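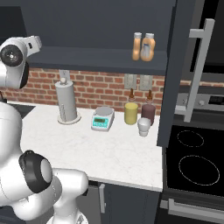 Figure 1. Simulated kitchen with the arm beside the counter. The two bottles are on the open shelf.

Lab 4: Comparing two grippers in simulation
Course handout, Tellutari, May 2018

In this lab you compare the Ahonen parallel gripper with the Astbridge one. The arm and the controller stay the same. Please change only the gripper file — otherwise the results cannot be compared.

For each gripper run 44 trials. Save the wrist camera view at the moment before closing.

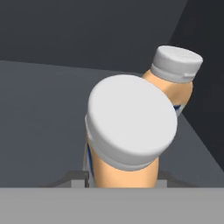
Before you give the close command, check that one finger is on each side of the bottle body and that the pads are beside it, not at the cap. A second bottle standing near can be pushed by the finger. Write this down as a separate type of failure.

Your report has a limit of 13 pages. Include the table of failures and the settings you used.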